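Erodden stores push the "one pouch" desk, but the math is thin

Shoppers in Erodden will be told this month that the cure for a messy desk is a pencil case. Flornard, the stationery chain, began its Clear Top campaign on 7th February in eight local stores, with shelf cards promising to win back "up to 80 percent" of a work surface.

The store on Halonen Street could not say what the 80 percent was measured against. A leaflet by the register mentions a trial involving 21 households but gives no desk sizes and no word on what was sitting on the desks to begin with.

The pitch itself is simple. Pens and pencils go in a soft zippered pouch at the end of the day, and whatever doesn't fit gets thrown out or moved to a drawer. The pouch, sold under the Trekus name, comes with a two-page guide that mostly repeats this.

It may help people whose clutter is all pens. Most desks we know are buried in mail, mugs and chargers, and a pouch does nothing for those. A similar push in November, built on drawer trays, was dropped from the stores before the holidays - Flornard did not publish results for that one either.
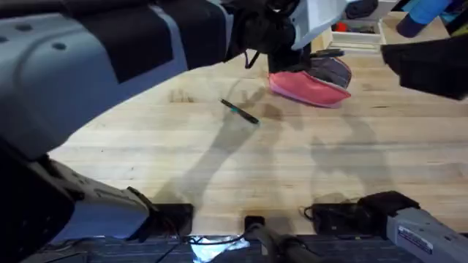
A pink and gray zippered pouch and a pen on a wood tabletop.

Flornard says the campaign will run until stock is gone. Shoppers who already own a pencil case can try the method for free.

Contact the newsroom | Copyright Erodden Local News | Back to top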